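Print this page | E-mail this page

In praise of the boring ten minutes

By Souad Saber

I love a hand-held gripper. I love it more than the big arms, and I've worked on plenty of those. An arm sits bolted to its plinth behind a fence and gets a visit from somebody with a laptop. A hand-held tool goes out to people's houses in a padded bag, gets squeezed all day by whoever is holding it, and comes back with jam on it. Everything it learns about the world goes through two fingers and a handful of pivots, and I think we treat those parts shockingly badly, considering how much we ask of them!

My argument is a small one. The person holding the tool should be the person who looks after it, and they should do it on the spot, at the table where the work happens, before the first pick of the day and again after lunch. At Bimia, where I spent two years on the bench, it was done the other way. Tools came back in batches, the bench stripped them and cleaned them, and they went out again to different hands. On paper it was lovely. In practice a linkage could be stiff for a fortnight and the only person who knew was somebody who had decided that stiff was how it was supposed to feel.

So what is in the ten minutes? Open the jaws fully and let them close under their own spring. Do it slowly, with your eyes on the fingertips, and see whether they arrive together. If one gets there first, you have a pivot dragging on the other side, and it is nearly always grit. Brush round the pivot caps, work the linkage a few times, try again. Then wipe the pads with a damp cloth, let them dry, and press each one with a thumbnail. A good pad pushes back. A tired one keeps the dent.

After that, pick up something awkward. I like a small bottle for this, clear and smooth, because it forgives nothing. If the pads meet it squarely it will stand up straight between them, and if they don't it will lean, and you will see the lean long before you see anything wrong with the fingers themselves. Hold it in front of a busy background too, a patterned cloth with a row of flasks and jars behind it if that's where you are working, and you find out at the same time whether the camera is sitting where it should be.

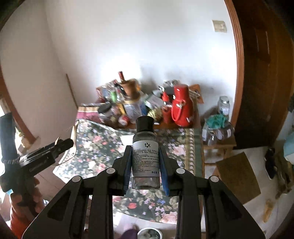 A pad is a consumable, Marwa Shawky wrote to me after I first aired this, and you are turning a consumable into a pet. Her view is that people in the field should change pads on a fixed count and leave the pivots alone entirely, because a keen person with a screwdriver does more harm in a minute than grit does in a month. She would put the limit at 2,000 closures and have no discussion about it.

I take the screwdriver point, I really do. I've seen a pivot screw nipped up so hard by a helpful person that the finger needed two hands to open. My ten minutes has no screwdriver in it. There's a brush, a cloth and your own eyes, and if those don't fix it the tool goes back to the bench with a note.

But the fixed count I can't agree with. The first tool I had charge of at Nasr lost a corner of one pad at 1,712 closures, well inside Marwa's limit, and it had been slipping on glass for a good while before the corner went. You could follow it in the log: bottles fine, bottles fine, bottles "a bit off", and then a whole afternoon of retries. Somebody noticed. They wrote "a bit off" and carried on, because the sheet said the pads were good for hundreds more. That is what a fixed number does to people, it tells them their own hands are wrong.

Anas Tawfik tried a middle way, which was a count of 900 as a prompt to look, with no order to change anything. I liked it very much. It fell apart only because the counter on the handle was reset every time the battery came out, and no one had spotted that, so some tools were prompted constantly and some never. (We got a nice drawer full of perfectly good pads out of it, at least.)

There is also the matter of working in pairs. Lots of tasks want two grippers, one in each hand, and people set one up with great care and then pick up the other as if it would have caught the benefit by being nearby. It won't have. They wear differently. The one in your strong hand takes the harder squeeze, and the other does all the steadying and gets its pads scuffed along the side. Check both, one after the other, with the same bottle. And look through the open jaws at the place you are going to work before you start, with the second tool up in your other hand, so you know what each one hides. You'd be amazed how much of a table disappears behind a pair of fingers, and it's much nicer to find that out with nothing in them.
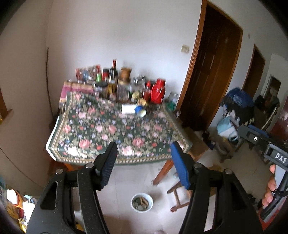 Stornora, 5 Aug 2022

I left this piece alone for some months and have come back to it with a bit more to go on. We ran the ten minutes with everyone here from February, on the Fonik job, and I've been through the bench book since. The tools came back for repair less often. I won't pretend it was a proper trial, as we also changed the padded bags and had a new lot of springs, and either could be part of it.

The thing that pleased me most was the notes. They used to say "faulty". Now they say "left finger late, brushed twice, still late" or "opens fine cold, sticks after an hour", and Radoslava Ondrejka can walk to the right drawer before she has even unzipped the bag. One note ran to both sides of the sheet and had a drawing on it — a very good drawing, with the dragging pivot shaded in. It's pinned over the bench.

Marwa still wants her fixed limit, and we have settled on having it as a backstop, so pads do come off at the number whatever they look like. Fine by me. I've kept a few of those retired pads and pressed my thumbnail into every one. Some would have gone on happily for ages. Some should have been off weeks earlier, and I'd like to know who was holding those.

Next on my list is the cloth. We have been using whatever is in the bag, and Tarek Bouazza thinks the cheap ones leave fluff in the texture of the pad. I think he's right.

Contact us | Copyright Nasr | Back to top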